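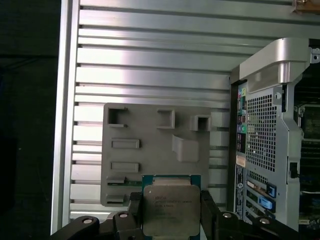
The meeting of the artistic and production staff of the Tillard Theater opened at 10 a.m. with Inmaculada Moya in the chair. The minutes of the previous meeting were approved with one correction, to the spelling of the composer's name in item 4. The first item was the set for Stoniro. The designer's revised drawing was laid out and discussed at length. It was agreed that the back wall will be a flat, matte gray with square openings along its upper part, the one on the right a little lower than the others, much like the pockets on the gray plate with the ribbed metal behind it. The openings must be deep enough for an actor to lean through from the waist. The workshop will build one opening at full size before the rest of the wall is cut.

Script and running time

The chair reported that the read-through of Stoniro ran 82 minutes without an intermission. The writer has offered cuts to the harbor speech and to the second quarrel. The director asked that the quarrel be left alone until the cast has had it on its feet. Cuts to the harbor speech were accepted as marked. The stage manager will issue clean pages to the cast, the understudies, and the sound desk, and old pages are to be handed in.

A question was raised about whether the play should be given with an intermission on tour, where some houses depend on bar sales. No decision was made.
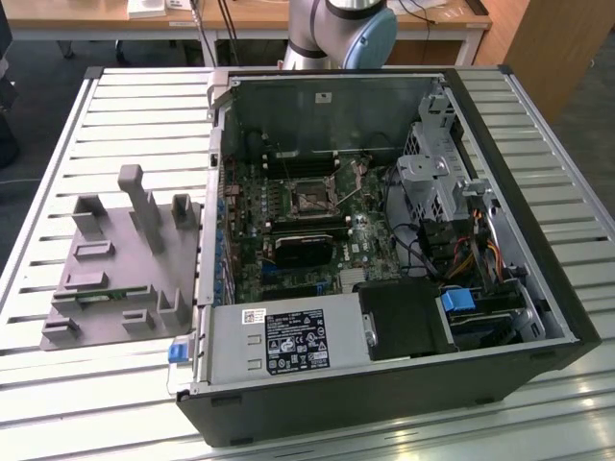

Selma Mladenović stated that she would not support an intermission in any house, as the last third of the play relies on the audience having sat through the long silence at the table without a chance to leave it. She asked that her view be recorded. She added that if a house insisted, she would prefer to lose the date.

The chair thanked her and noted that the tour contracts have not yet been signed. The matter will be put to each house in writing, with the running time stated plainly, and any reply asking for an intermission will come back to this meeting.

Lighting

Van Wijk has sent a quote for the lighting rental. It is higher than last season's, chiefly on account of the longer hire period. The lighting designer confirmed that the footlights may be dropped, and a new quote will be requested on that basis. The side booms are to stay. The house electrician asked for the final plot before the get-in, not during it, and this was agreed.

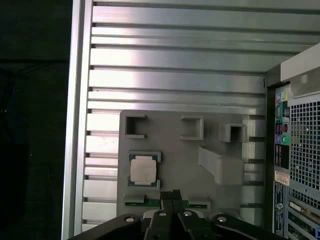
The dimmer list from the spring production may be used as a starting point, but channel numbers must be checked against the rig, as several were changed in May and the paperwork was not updated. The haze in the final scene will be tested with the front rows occupied. Front of house will post a notice in the lobby and on the ticket page.

Casting

The part of the ferryman remains open. Two actors have been called back, and both will read with the full company. The director will make her choice after the readings and inform the chair the same evening. The nine community performers have been confirmed for the market scene. Their call times will be kept separate from the main schedule so that those with day jobs can attend.

Tour

Rindine has offered dates in October. The stage there is shallower than our own, and the back wall would need to stand closer to the cyclorama than the drawing allows.
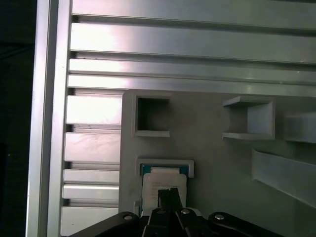 The production manager will visit Rindine to measure the depth from the curtain line and to look at the loading door, and will report before any offer is accepted. The fee was considered fair. Lodging is not included and must be added to the tour budget.

Other business

The request from the costume shop for a second steamer was approved. The talk after the first matinee will go ahead, with the writer and the composer taking part. The press night guest list is to be closed one week earlier than usual.

The meeting adjourned at 12:10 p.m. The next meeting will be held in the rehearsal room, after the callbacks.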